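About Marnon

Marnon supplies kiln-dried maple to furniture shops and instrument makers. The company was set up by Si-eun Tak and operates from a single building in Sauerland.

Stock is held at 6 to 8 percent moisture content. The drying shed takes 4,000 board feet per charge, and each charge is logged by species, thickness and date in. Minimum order is 500 board feet for trade accounts. Cut-to-size panels have no minimum.

Panels are glued, planed and sanded to 180 grit. Finishing is left to the customer.

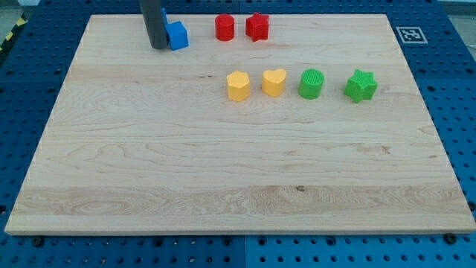 Maple board, unpainted, with a small dark spot in the grain.

The order desk closes at 4 p.m.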